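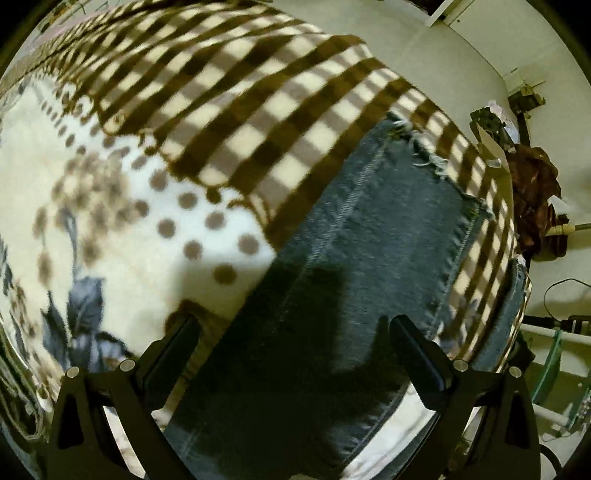

Checks, dots and blossoms, all on one blanket.

The Quilt and Blanket Swap is back, and it's bigger!

If you came to the Gevholm hall last December you'll remember the line out the door and the smell of cedar blocks that hung around until New Year's. We had so much fun that we asked the hall for the whole building this time, upstairs gallery included, and they said yes. So mark out your December, because we're filling every corner with quilts, comforters, afghans, coverlets and those wonderful old camp blankets that weigh as much as a calf.

For anyone new, it works like this. You bring in a clean bed covering you no longer use. You get a paper ticket for it at the side door, and the ticket is good for any other covering in the hall. Bring three, take three. If you have nothing to bring, you can still come in after two in the afternoon and take one home for whatever you feel like putting in the jar. All of the jar money goes to heating oil for the reading room, and last year it came to 3788 dollars, which knocked our socks off.

We're taking drop-offs all through the month before at the Van Damme building, in the old shoe department (use the alley entrance, the front one sticks). Please wash and dry everything first, and pin a note to one corner with the size and what's inside it if you know. Wool, cotton and polyester batting all behave so differently in the wash, and it's a kindness to the next owner to tell them. Small tears are fine. We have a mending table and some very fast needles. We can't take electric blankets, foam toppers or anything with a strong mothball smell, because one of those last year got into everything on its rack.

Now for the part I'm most excited about. The Vullovov quilting circle is lending us 27 of their own pieces for the gallery, and they are stunning. Some of them go back to feed-sack days, when a family would pick out its chicken feed by the print on the bag and save up until there was enough cloth for a top. There's a string quilt made entirely of shirt cuffs. There's a log cabin in nine shades of red that looks as if it's lit from behind. They'll be hung high enough to keep small hands off, with the backs showing on a few of them so you can look at the stitching (the backs are the best part, ask any quilter).

Somebody always asks how to store these things once they get them home, so a few words on that. Fold a quilt in thirds one season and in quarters the next, so the creases don't settle in the same place. Slip it into an old cotton pillowcase and skip the plastic bag. And if you have a spare bed, that's the nicest storage there is! Lay them out flat, one on top of another, and pull the curtains on sunny days.
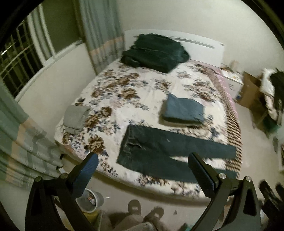 One reader from out past the Jastik mill wrote in to say that she got a double wedding ring quilt from us last year and has now taught herself to patch it, using a library book and a good deal of tea. She wanted to know if we could have someone at the mending table show how to replace a worn binding, seeing as that's always the first thing to go. Yes, we can, and what a great idea! There will be a binding demonstration at eleven in the morning and again at three. Bring your own quilt along if the edges are fraying and you'd like to try it there and then. We'll have thread and pins, but do bring scissors you like.

Doors open at 9 for ticket holders. The soup counter will be going by noon, with split pea and a tomato one, and there's pie until there isn't. Parking is in the gravel lot behind the hall, and if that fills up, the Van Damme lot is a five-minute walk with a sidewalk all the way.

We could still use people who can lift, people who can fold, and anyone with a rolling garment rack they'd trust us with for a weekend. We printed nearly 200 tickets last time and ran out before lunch, so the print shop is already busy with a taller stack. Leave your name on the clipboard at the reading room desk, with a phone number we can read.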